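Cahier d'atelier, août, 14 h 30
Projet Travine, tâche « rangement de table », poste 5
Rédaction : D. Joubert

Question de départ, toujours la même : une pince à deux doigts peut-elle débarrasser une table sans qu'on lui prépare le terrain ? Objets retenus : gobelet transparent à couvercle, bouteille vert olive, panier en fil métallique. Plateau fixé au sol par du ruban noir aux coins avant. Deux pinces tenues à la main, câbles le long des avant-bras.

Consigne : saisir à droite, garder la gauche ouverte en attente, déposer dans le panier, ne pas toucher la bouteille.

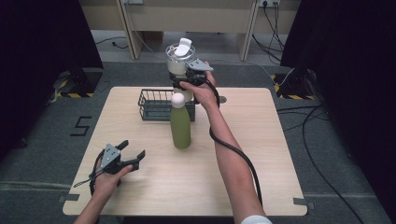

Prise du gobelet à mi-hauteur, pince droite fermée, pince gauche ouverte.

Remarques sur le gobelet. Paroi souple, donc ouverture des doigts variable pour un même effort. Le contact visuel est mauvais : corps translucide, contour peu marqué sur bois clair. Le couvercle blanc donne un meilleur repère, mais la languette relevée change la silhouette selon l'orientation. Prévoir des prises avec languette vers la gauche, absentes du lot actuel.

Bilan provisoire du lot : 59 essais annotés, 11 rejetés. Motif principal de rejet : gobelet écrasé au serrage, puis câble droit accroché au bord du plateau. Objectif pour Givley : 3 000 essais. À ce rythme, insuffisant pour conclure sur les objets souples.

Vues rapprochées côté pince : à revoir. Dès que l'objet est contre les doigts, il remplit presque tout le champ et la mise au point ne suit plus.

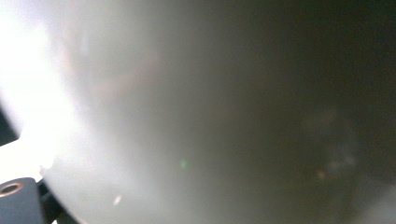
L'estimation de distance par l'image seule ne vaut donc rien sur les derniers centimètres. Il faudrait une mesure d'effort au bout des doigts, ou au minimum l'ouverture de pince enregistrée à la même cadence que la vidéo. Troketti propose un capteur mince ; pas encore d'essai chez nous. Vérifier aussi l'exposition, zones claires saturées.

Avis à ce stade : un opérateur fait le geste sans y penser, la politique apprise chez Rungrueang réussit la bouteille et rate le gobelet 2 fois sur 3 au moment du lâcher. Débarrasser une vraie table de cuisine, non, pas encore.

À faire :
- refixer le câble droit plus haut sur l'avant-bras
- ajouter un gobelet sans couvercle
- relancer l'étalonnage de la pince gauche, jeu suspect à l'ouverture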